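The Chore Report: can they take out the recycling yet?

Every Sunday night I have the same little standoff with my recycling. It sits by the back door in a heap, half of it crushed and half of it not, and I stand there in my socks wondering why I pay for a phone that can translate menus and still have to pick up soda bottles one at a time like it's 1985. So when a bunch of you wrote in after the April issue asking whether machines can do this stuff yet, I thought fine, let's do bottles. Bottles seem easy, right?

I called Kalkidan Ambaye, who has spent a good chunk of her working life getting robot arms to pick things up, and she laughed at me for a while. Then she asked me to describe my recycling heap. Crushed ones? Yes. Caps on? Some. Labels half peeled? Always. "So you've got a pile where every item is a different shape, and you can see through most of them," she said. "You've described my least favorite job."

The see-through part I had never thought about. A lot of robots judge distance with depth cameras, and clear plastic can mess with those badly. Light goes through it, or bounces off it at a silly angle, and what comes back may be the table behind the bottle, or nothing at all. A label helps a lot. A colored bottle helps. Then there's the crushing. A whole bottle is a nice predictable cylinder you can grab around the middle. Step on it and it's a crinkly wedge that slides when you touch it, and it may be lying next to things that have no business going in the bin. Your good wrench, say.

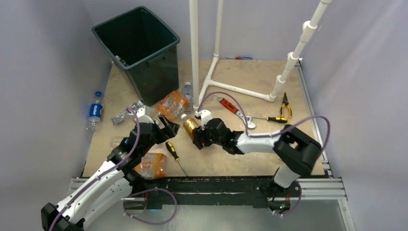 Kalkidan's advice, if you ever get to watch a system like this up close, is to ignore the first bottle. Everybody can do the first bottle! Pick the ugliest one on the table and wait for that. She also likes to see some clutter around, things that have to be left alone, so that the machine needs to choose as well as grab. A demo with one clean bottle in the center of a bare table tells you very little about your kitchen (or mine, which is worse).

I tried this at home, sort of. I put on a pair of thick oven mitts, closed one eye, and sorted the heap by the door with just my thumbs and first fingers. It was miserable. The flat ones were the worst – I kept pushing them along the floor until they hit the baseboard, and then I'd scrape them up the wall. I told Kalkidan and she said plenty of gripper software does much the same thing, on purpose, if there's a wall handy. I felt very clever for the rest of the day.

What about the shop floor? For that I went to Érica Dantas, who runs the back end of the Belivier packing plant, where they go through a frightening amount of bottled water in summer. She's been pitched sorting arms by two outfits, Prorix and Sirel, and hasn't bought from either one. She isn't against it. Her trouble is what happens around the picking. Who empties the bin when it's full? Who comes over when a cap pops off and rolls under the rail? She timed one of her own people clearing a break table into a bin and got 55 seconds, with a phone in the other hand. The Prorix trial took a lot longer on the same table, and it left one flat bottle behind that it plainly could not see.

But she liked that it didn't mind. It would try, miss, back off and try again, and she says that by the end of the afternoon she was rooting for it. Her words were "I'd hire it for nights." With nobody waiting on the table, slow is fine. She figures a place that has to be cleared 365 days a year can put up with a slow worker who never calls in sick, as long as somebody checks on it in the morning.

I got one price out of all this, by the way, and it was for a single replacement gripper from Sirel: $2,798. For the hand! I have bought cars for less. So no, I'm not getting one for the back door.

The bit that surprised me most was the bin itself. I'd assumed that once you had the bottle, you were done, open the fingers and let go. Kalkidan says that's true for an empty bin. As the pile comes up, bottles start standing on end and leaning on the walls, and if you ever want to take one back out (wrong item, or the next job is unloading) you have to get two fat fingers down into a dark tub and around a neck without jamming on the neighbors. A person does that by feel and never gives it a thought. A camera down near the fingers helps, though the closer you get, the more of the view is fingers.
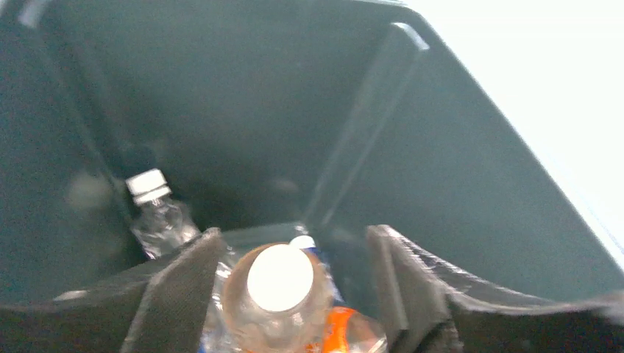 Where that leaves the scorecard

For those keeping track on the fridge, I'm moving "bottles into a bin" from Not Yet to Sort Of. Whole bottles, caps on, plenty of time: sure. My back door heap: no. "Putting the tools away" stays at Not Yet until I see one hang up a pair of pliers on the right hook, and "folding a fitted sheet" stays where it is, which is Not Yet for me too.

Next issue is dog toys. Kong has already been volunteered by his owner, my sister, who wants to know whether anything on the market can tell a slobbery rope from a sock. If you've got a robot vacuum that has eaten something it shouldn't have, write in and tell me what it was. Bonus points if you got it back in one piece.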